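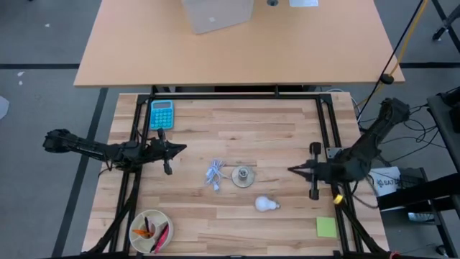
Bench: bulb on its side, cable, calculator and a sticky note for the readings.

Fitting and testing a screw-in bulb at the bench
Workshop basics, by Kathleen Keogh

Changing a bulb in a ceiling fitting takes a minute. Testing one on the bench takes a little longer, but it will tell you whether a lamp that has stopped working needs a new bulb, a new socket or a new plug. I use the same steps for table lamps that come in for repair and for the odd bulbs that collect in a drawer. Allow 20 minutes the first time.

This page covers screw caps only. If your bulb has two small pins sticking out of the sides of the cap it is a bayonet bulb and needs a different socket.

What you need

The bulb you want to test
A bulb you know works, with the same size cap
A test socket on a flex with a plug and an inline switch
A dry cloth
A pencil and a sticky note
A steady surface at a comfortable height

My test socket was made up from a Kallitz lamp kit, but any decent one will do if it is properly wired and the flex is sound. If you are not sure about the wiring, get somebody competent to make it up for you. Do not test bulbs in a bare socket with exposed terminals.

Clear a space

Put the bulb down on its side, well in from the edge. A round bulb will roll until the metal cap stops it, and it usually swings in a curve, so leave a hand's width on either side. If your bench slopes at all, rest the bulb on the folded cloth.

Coil up loose cables and move them away from the socket flex. Phone leads are the worst for this. Pick up one end to move it and you find the other end has gone round the thing you are working on.

Check the bulb

Look at the cap first. It should be straight and firmly joined to the body. Hold the body in one hand and try gently to turn the cap with the other. If there is any movement, the bulb goes out for recycling and you can stop there.

Next look at the small contact at the very bottom of the cap. A dark or pitted contact often means the bulb has been sitting loose in its socket. Wipe it with the dry cloth. Never use a wet one.

Then read the printing. It is normally small grey text on the neck, just above the cap, and you may need a magnifier. You want the voltage and the wattage. Check the wattage against the limit marked on the lamp the bulb came from. With a frosted bulb there is nothing useful to see inside, so the printing and the cap are all you have to go on.

Check the socket

Make sure the plug is out of the wall. I mean out, and lying on the bench where you can see it. A switch in the off position is not enough.

Look down into the open top of the socket. The threaded sleeve should be round and clean, with the contact in the middle at the bottom. If it has been pushed flat by years of overtightening, the bulb may not reach it. That is a common fault in older table lamps and it gets blamed on the bulb nearly every time.

Stand the socket upright. If it won't stay up on its own, hold it low down, below the rim, so your fingers are clear of the opening.

Fit the bulb

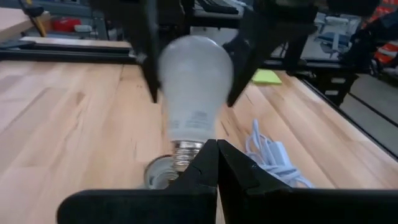
Upright, with the screw base just above the open socket.

Hold the bulb by the body and bring it straight down over the socket. Take your time getting it upright before the threads touch, as a leaning bulb will start on the wrong thread and jam after half a turn.

When the cap is resting on the socket, turn the bulb slowly anticlockwise until you feel a slight drop. That is the start of the thread. Now turn it clockwise. It should go in easily using your fingertips.

Stop when it becomes snug. You don't need the extra quarter turn that everyone wants to give it, and that quarter turn is what flattens the contact.

If it binds early, back it out completely and start again. Don't force it.

Test it

Check that the inline switch is off, plug in, and then switch on. Leave it for a minute or two. You are looking for a steady light, with no flicker and no buzzing from the cap.

If it doesn't light, switch off, unplug, let the bulb cool and fit the one you know works. If that lights, the first bulb is dead. If neither lights, the fault is in the test socket, the switch or the plug fuse. Start with the fuse.

Write the result on the sticky note straight away and keep it with the bulb. I put the wattage, pass or fail, and the month. A note marked February is a lot more use to me later on than a bulb in a drawer with no history.

Keeping a record

Fares Bataineh, who shares the workshop, keeps running hours for the lamps over his own desk. One of his bulbs failed at 1,427 hours and another is at almost 2,000 and still going. A calculator is handy if you want to do the same: hours per day multiplied by days in use. I don't bother for lamps at home.

Getting rid of dead bulbs

LED bulbs go with small electricals at the recycling point and not in the glass bank. Wrap a cracked one in newspaper first. If the cap has come away from the body while it is still in a lamp, unplug the lamp before you touch any of it, and use pliers with insulated handles to turn the cap out.

Next page: replacing the flex on a table lamp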